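Remcombe Opens Orders for Plellen Two-Arm Kitchen Kit

Vavau, 2022-06-03 - Remcombe today opened orders for Plellen, a two-arm kit for small food counters that steam and plate to order. The kit ships with 2 arms, a gripper for each, and the Riis control software, which runs on an ordinary laptop. 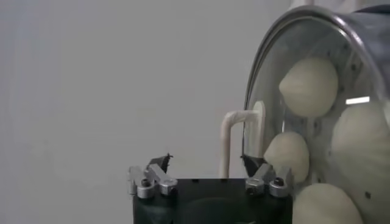
Plellen is built for soft food. Grip force is set per item in Riis, and a new item can be added by the shop's own staff. The software package includes 11 ready-made routines.

Remcombe ran 1,063 test pickups before setting the price. Results are available to buyers on request. 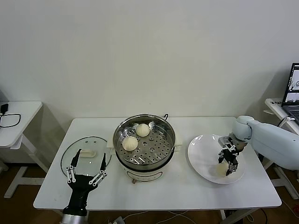 Does the kit need special cookware? Remcombe supplies none and sets the routines up on the pots and plates a shop already has.

Setup takes three visits from a Remcombe technician - one to measure, one to install, one to train staff. 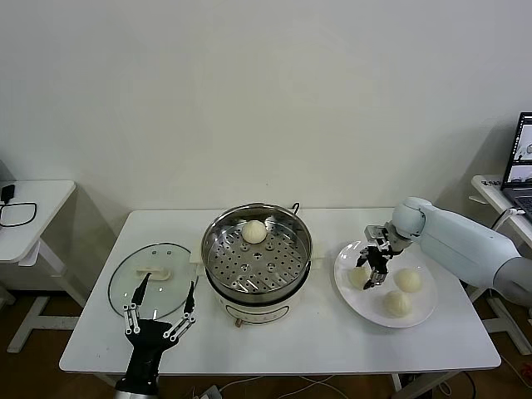
Plating is the routine most shops have asked for. Staff set the order in which items leave the pot and where each one goes. With three pleated buns on a round plate and one still in the steamer, the right arm is working above the plate while the lid lies on the table to the left. The same routine can be changed for other plate sizes.

First deliveries are planned for November.

Comments

dumplingcart: Does it work with bamboo baskets? That's all we use.

northside_eats: Would like to see a lease option - the price isn't even listed here.

Press contact: Remcombe press office, Vavau | © 2022 Remcombe | Back to top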